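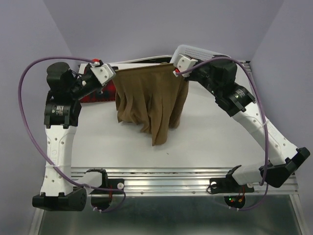
Figure 3. Bimanual hold after the second regrasp, Skonano cell, fixed camera.

4.2 Regrasp selection from hem geometry

The regrasp policy takes a single view of the suspended cloth and returns 2 grasp points, one per arm, together with an approach angle for each. Candidates are scored on the predicted straightness of the edge between the two points once tension is applied. In the hold shown in Figure 3, the top hem runs nearly straight between the grippers and rises slightly from left to right, while the lower edge stays uneven, with a long pointed flap near the middle and a shorter fold behind it on the right. States of this kind are common in the Odmont set and are scored as valid holds: the criterion applies to the tensioned edge alone. The seam parallel to the hem is a useful cue here, as it stays visible when the lower fabric folds over itself.

Training used 1722 labeled holds. Labels were assigned by one annotator (Līga Ozoliņš) and checked against the joint torques logged at the moment of capture. Holds in which the two sources disagreed were dropped before the split. We trained for 2038 epochs with a fixed learning rate and kept the checkpoint with the lowest validation loss.

The Tsakiris baseline, which selects corners from a depth map, was run on the same initial states. It handles thin fabrics well but tends to select fold tips as corners when a flap hangs below the true edge — a failure that persists after retuning its curvature threshold. Our policy makes this error less often, at the cost of a slower first grasp. We did not test garments with sleeves. Results for the Wustenska towels, collected in September with the same arms, are reported separately in Section 4.3.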